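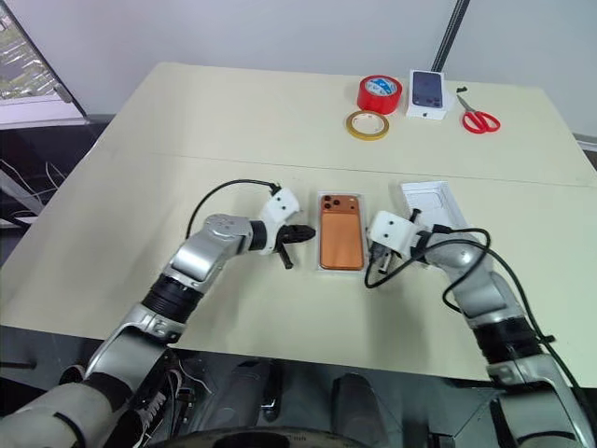
Light beige table top, two panels.

Rirkel green roof tray kit, quick review. Got 2 boxes for the flat roof over our back extension, designed by Drarnier, who wanted sedum up there from day one. $207 a box.

Good stuff first. Trays clip together fast. Light enough to carry up a ladder. Edge trim looks sharp against the dark siding, much nicer than the Homgate one we priced.

Not so good: instructions are terrible. Drainage mat came short on one side, had to trim and patch. Corner peices don't sit flush. Emailed in May, got a reply two weeks later, no fix offered.

Check your roof load before you order. Would buy again, but only for a simple rectangle. Four stars, maybe three and a half.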